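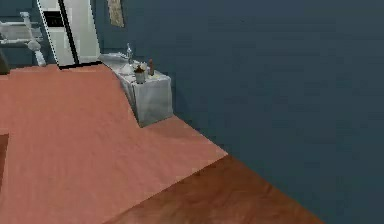

Seller wants a rent-back after closing. How do we set it up?

Posted by Jestivura, Jul 13, 2020

We are buying a house and the seller has asked to stay 20 days after closing while their new place is finished. Our agent says it's common and sent a one-page form. The daily rate on it is $138, which matches our mortgage, taxes and insurance. There is no deposit on the form. Is that normal? Also, who pays if the water heater quits during that time? We are in the middle of packing and have to give an answer this week.

Marion Ritchie

It's common, but don't sign it without a deposit. We did one in February and held $608 at the title company until the keys were handed over. Get these in writing: the move-out date and hour, the daily charge if they stay past it, who pays the utilities, and who pays for repairs. Call your insurance company too and tell them the seller will be living there. Ours added a short form and charged nothing for it.

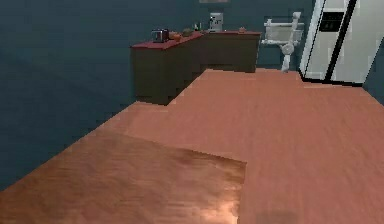
Wood floor looking toward the counter and refrigerator

Do your final walk-through before closing and a second one when they leave. Movers scratch floors, and you want to know which marks were there first.

Estico

we just did a handshake deal and it was fine

Mavromatis

I would not do the handshake.

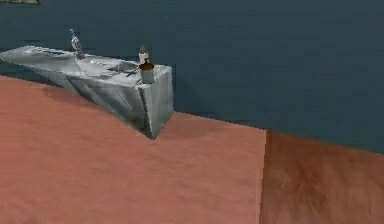
On repairs, our agreement said the seller covered anything under $440 and we covered the rest. Your agent can put in whatever figure you both accept. Be clear about what counts as a repair and what counts as damage. Take a counter with gray veining like this one: a fresh stain can be hard to tell from the pattern, so go over the top and the front face closely on both walk-throughs. Run the faucet while you are there. Also check with your lender, as some loans limit how long a seller can stay.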